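リビングのテーブルの上を片づけた

10月11日

朝から家にいたので、ずっと気になっていたリビングを片づけることにした。といっても全部は無理なので、範囲はテーブルの上だけと決めた。

うちのテーブルは食事用のはずなのだが、夏の終わりごろから半分が物置きになっていた。郵便物、充電ケーブル、薬の袋、買ったまま開けていない電池、どこかでもらった小さなおまけ。残り半分で朝ごはんを食べ、パソコンを開くときは皿を下げてから場所を作る。慣れるとそれほど不便でもない。ただ、先週、役所に出す書類の上にみそ汁の椀を置いてしまい、丸い跡がついた。書き直しになった。それで片づける気になった。

最初に、テーブルの上のものを全部床に下ろした。床に新聞紙を広げて、その上にただ並べていく。このとき分類はしない。以前、下ろしながら分類しようとして、途中で古い手紙を読み始めてしまい、夕方になったことがある。今回は手紙が出てきても読まずに下ろした。

下ろし終えたら、テーブルクロスをはずして洗濯機に入れた。下の天板を拭いたら、台ふきんが灰色になった。クロスがかかっているから汚れないと思っていたが、端のほうから細かいほこりが入るらしい。天板には前の住まいでつけた輪じみが残っている。これは落ちないので、そのままにした。

クロスは二枚あって、洗ったほうは干し、もう一枚をかけた。青緑と水色と白の格子柄のほうだ。春に買ったビニールのものもあったのだが、熱い鍋を置いて一か所溶かしてしまい、三月のうちに捨てた。布だと汁をこぼしたときに困るけれど、洗えばいいので今のところ布で落ち着いている。

次に、床のものを三つに分けた。捨てるもの、別の部屋に戻すもの、テーブルに残すもの。箱を三つ用意するやり方もあるようだが、うちには手ごろな箱がそれだけないので、新聞紙を三か所に敷いて代わりにした。

捨てるものは思ったより多かった。期限の切れた割引券、何のものかわからないねじ、書けなくなったボールペン、片方だけのイヤホン。レシートは財布から出したまま輪ゴムで束ねてあり、家計簿につけるつもりだったのだが、もう半年前のものなので全部捨てた。家計簿のほうも春で止まっている。紙のごみだけで小さい袋がいっぱいになった。

迷ったのは説明書だった。体温計、電気ケトル、加湿器、もう手元にないドライヤー。ドライヤーの説明書だけはすぐに捨てた。残りは、メーカーのサイトで読めるものは捨て、保証書がついているものだけ封筒に入れた。封筒の表に鉛筆で中身を書いた。ペンで書くと入れ替えたときに消せないので、いつも鉛筆にしている。

別の部屋に戻すものは、はさみ、のり、爪切り、ドライバー。はさみが二本出てきたのは少しうれしかった。台所用に一本買い足そうと思っていたところだったので、新しいほうを台所に回した。ドライバーは玄関の工具入れに戻した。棚のねじを締めたときに使って、そのまま置いてあったものだ。

問題はテーブルに残すもので、これをどう置くかで毎回失敗している。最初は浅いトレーを使っていた。トレーは出し入れが楽だが、上に紙が積まれて、最後には何が下にあるかわからなくなった。その次は引き出しの一段をあけてそこに入れることにした。こちらはしまうのが面倒で、結局テーブルに戻ってきた。

カルラ・ヤミンさんに話したら、ふたのない深めの箱をひとつ置いて、あふれたら見直せばいいと言われた。カルラさんとは語学の教室で知り合って、もう長い。家の中のことをよく相談する。彼女の家では玄関に同じような箱があって、鍵も切手も手袋もそこに入っているそうだ。手袋まで入れたら鍵が見つからないのではと聞いたら、そういう日もあると言っていた。

それで黒い箱をひとつ使うことにした。もとは洗面所でタオルを入れていたものだが、タオルを棚に移してから空いていた。飾り気はないけれど、クロスの柄がにぎやかなので、箱は黒いくらいでちょうどいい。洗剤で洗って伏せておき、昼を食べてから中身を入れ始めた。

入れる順番は、背の高いものを奥、やわらかいものを手前にした。逆にすると手前の袋が倒れて奥のものが取れなくなる。白い袋ものは奥に立てた。ひとつはくしゃっとなっていて、どうしても傾く。手前にふわふわの白いぬいぐるみ、その下のあいているところにケーブルと、クリーム色のひも。ケーブルは輪にして巻いた。結束バンドで留めようかとも思ったが、使うたびに外すのが手間なので、ゆるく巻いただけにしてある。 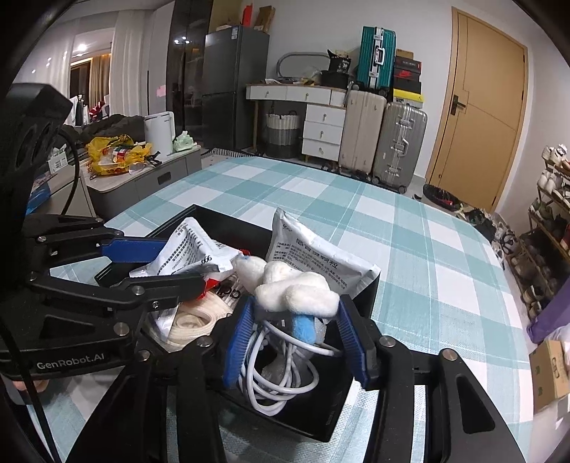 テーブルの黒い箱。奥に白い袋が二つ、手前にぬいぐるみと巻いたケーブル。

ぬいぐるみは捨てる候補にも入れたのだが、残した。実用の役には立たない。ただ、箱の中にひとつやわらかいものがあると、ほかのものが動かなくていい。引っ越しのときに隙間に靴下を詰めたのと同じ理屈だ。

テーブルはこれで終わりにした。顔を上げると、まだ片づいていないところが目に入る。左の灰色の低い棚には、ものを詰めた黄色いポリ袋や黄緑の袋がのったままだし、そのうしろには黒っぽい服が山になっている。服は衣替えの途中で、しまうものと出すものが混ざっている。寒くなる前に分けたい。冷蔵庫の上の段ボール箱も重ねたままだ。地震のときに落ちてきそうなので、本当はここを先にやるべきだったと思う。

白い机のほうは、わりと保てている。小さい引き出しがついているので、細かいものはそこに入る。上には楕円の鏡を立てかけてあり、そのそばに黒いバッグを置いてしまう癖があるのだが、バッグの定位置を別に作ればたぶん済む。机の下のかごには、白とグレーの編み目が気に入って買ったものの、何を入れるかをまだ決めていない。ひざ掛けにしようかと考えている。

夕方、洗ったクロスが乾いたので取り込んでたたんだ。アイロンはかけていない。かけるとしても使う直前でいい。

夜はテーブルの真ん中で鍋を食べた。今度は鍋敷きを二枚重ねた。書類は封筒に入れて、机の引き出しにしまってある。明日の朝、出かけるついでに出してくる。

冷蔵庫の上の段ボールは、次の休みに下ろす予定。中に何が入っているのか、半分くらいは覚えていない。踏み台がいるので、物置から出しておくこと。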